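Notizen > Datensammlung > Greifaufgaben

Lesezeit: 3 Minuten

Warum wir Episoden wegwerfen

Im November haben wir die Aufnahmeregeln für die Greifaufgaben überarbeitet. Anlass war eine Policy, die im Training sauber konvergierte und auf dem Arm bei Trotico trotzdem vor jedem Kontakt zögerte. Theophilus Opoku hat sich daraufhin die Rohdaten angesehen. Von 41 Episoden eines Durchgangs enthielten 5 eine deutliche Pause kurz vor dem Schließen der Backen. Das Modell hatte die Pause mitgelernt.

Die Ursache lag bei uns. Wer mit zwei Handgreifern arbeitet, schaut vor dem Zugreifen nach, ob die zweite Hand richtig steht. Für einen Menschen ist das vernünftig, als Demonstration ist es Rauschen mit System. Seitdem gilt: Die passive Hand wird vor Beginn der Episode in Position gebracht und bleibt dort, bis die aktive den Kontakt hergestellt hat. Wer korrigieren muss, bricht ab und fängt neu an.

Zweiter Punkt ist die Lokalisierung. Die Pose der Greifer rekonstruieren wir aus den Markern. Verdeckt der Unterarm einen Würfel länger als ein paar Bilder, interpoliert die Software, und zwar glatt und falsch. Yaa Eshun hat dafür ein Skript geschrieben, das solche Abschnitte meldet. Es meldet zu viel, aber ein Fehlalarm kostet weniger als eine Trajektorie, die durch die Tischplatte führt.

Dritter Punkt: die Objekte. Flaschen und Schachteln in ähnlichem Blassgrün sind absichtlich im Satz. Die Farbe allein soll nichts über die Griffstrategie verraten.

Blick von oben auf den Tisch, danach die Kamera am Greifer:
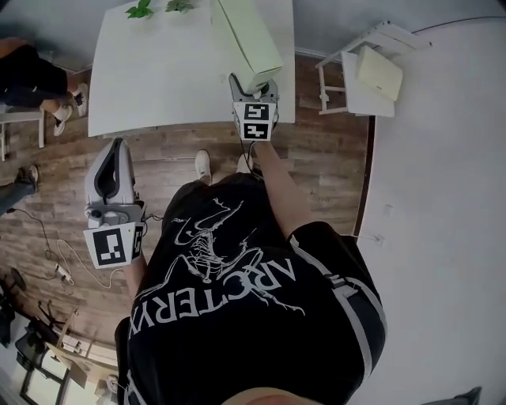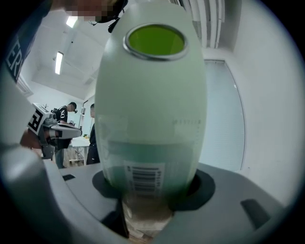 Offen ist die Frage der Startposen. Elikem Bawa möchte sie auswürfeln, ich würde lieber ein Raster abfahren - das ist langweiliger, lässt sich aber nachträglich prüfen. Vorläufig machen wir 2 Durchgänge nach seiner Methode und 2 nach meiner und trainieren getrennt. Die Auswertung läuft auf dem Rechner in Troltville, der derzeit noch mit einem anderen Projekt belegt ist. Bis dahin bleiben die verworfenen Episoden auf der Platte, mit Abbruchgrund im Dateikopf.

Ferenc Hegedűs

Kontakt | © Ferenc Hegedűs | Nach oben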